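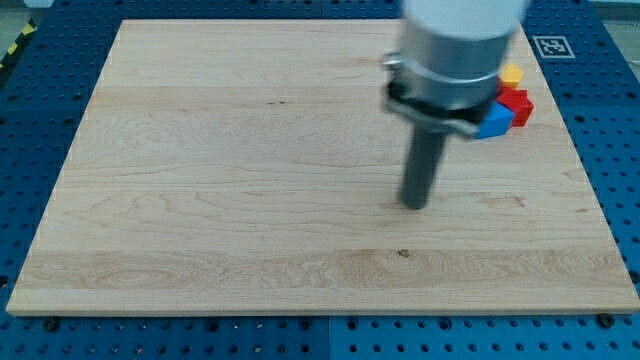

# Chapter 6: Learning to Push

## 6.1 Why pushing deserves its own chapter

In the earlier chapters we treated contact as something that happens at the end of a motion. The arm moves through free space, the fingers close, and from then on the object belongs to the hand. Pushing does not give us this comfort. A robot that pushes a block with a single rod holds the block only in a weak sense. It can send the block forward, and with some skill it can steer it, but it cannot pull it back. If the block begins to turn around the tip, the robot must notice this and move to another side.

For this reason pushing has been a favorite problem for people who study learning from demonstration. The equipment is modest: a flat board, a rod with a blunt tip, a few toy blocks in red, yellow and blue. The behavior is rich. Two blocks in contact already give a system whose motion is difficult to predict, and with three blocks pressed together, a small change in where the rod touches can decide whether the group travels as one piece or breaks apart.

The chapter follows one study in detail, the Ladlow pushing study, carried out by Orathai Nakpan and Tapio Keskinen with a group of operators. We chose it because its records are complete, including the mistakes, and because the method is simple enough that a student can repeat it with a smaller arm.

After reading this chapter you should be able to:

- write the pushing task as a planar problem and say what is lost by doing so;
- explain why the limit surface of a block is hard to measure on a real board;
- divide a set of demonstrations into training and test parts without leaking information;
- read a success rate together with the rule that was used to decide success.

## 6.2 The task

The task in the Ladlow study is called *separate and gather*. An episode of the first type begins with the blocks touching, and the robot must bring them apart until every pair has a clear gap. An episode of the second type begins with the blocks apart, and the robot must bring them together. The rod stays close to the surface of the board at all times. It may be lifted only to pass over a block, and the operators were asked to do this as little as possible.

The state of the system is written as

`x = (p, q1, q2, q3)`

where `p` is the position of the rod tip in the plane and each `q` holds the position and the angle of one block. The action `u` is a small displacement of the tip. Height is left out. This is acceptable while every block lies flat, and it fails when a block tips over or climbs on its neighbor. Such episodes were marked by the operator and kept in a separate list. We return to them in Section 6.7.

A word about the surface. It is common to assume that friction is the same everywhere on the board. On wood this is only an approximation. Grain has a direction, and a block pushed along it may not slow down in the same way as a block pushed across it. Keskinen tested this before the study began by giving the same short push in different directions and comparing the stopping points. The difference was small for a single block, but it was repeatable, and it became larger when one block pushed another. The authors decided not to correct for it. They wanted a policy that sees the variation in its training data and learns to live with it.

## 6.3 How the demonstrations were collected

The data set contains 3,384 demonstrations. Two operators, Ditte Thygesen and Fadi Zoubi, recorded all of them by moving the arm remotely with a hand controller. Both had some weeks of practice before the first recorded episode. The practice episodes were deleted, a decision that Nakpan later regretted, as she writes in the notes to the study:

> We threw away the only data in which the operator does something clumsy and then repairs it. The policy had never seen a repair, and it showed.

Remember this remark when you plan your own collection. A demonstration without errors teaches the robot what to do when everything goes well. Pushing seldom goes well for long – the tip slips off a corner, the block turns, and the policy finds itself in a state that no careful operator would have entered.

Each episode was recorded as a sequence of images and tip positions, with a short label for the type of task. The block poses were not given to the policy. They were estimated afterwards, and used only for scoring.

## 6.4 A first question about the result

From the full set, 2,000 demonstrations were used to train the first policy, and the rest were held back. On the gathering task, this policy did nearly as well as the operators. On the separating task it was clearly worse, although both types were equally common in the training part.

Before you continue, try to give your own explanation. It helps to draw the three blocks in contact and to mark all the places where the rod can reach a free face. Then ask, for each place, which blocks will move.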